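Chapter 9
Stock Records and the Reorder Point

A stock record states what is held, what is owed to customers and what is on order. Errors in any one of these pass straight into the reorder point. Section 31 covers the case of uneven demand.

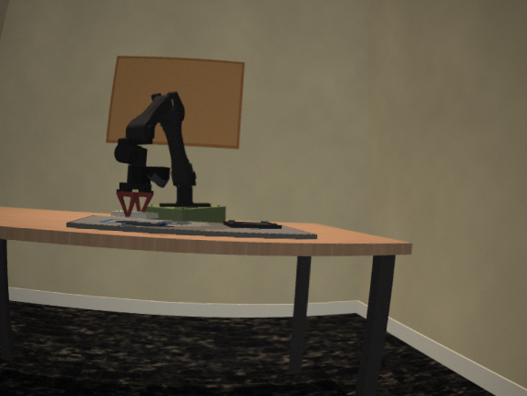
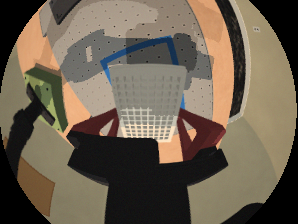
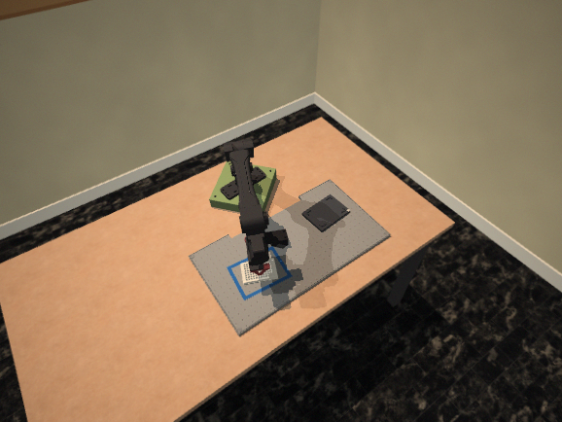
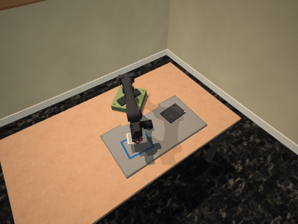

The reorder point is the usage expected during the supplier's lead time, plus a safety stock. Suppose Zinell uses 312 units in that time and keeps 200 in reserve - the order is then placed when stock falls to 512. Rizvi and Dierckx treat the reserve as fixed. Qureshi revises it each March, a method taken up later in the chapter.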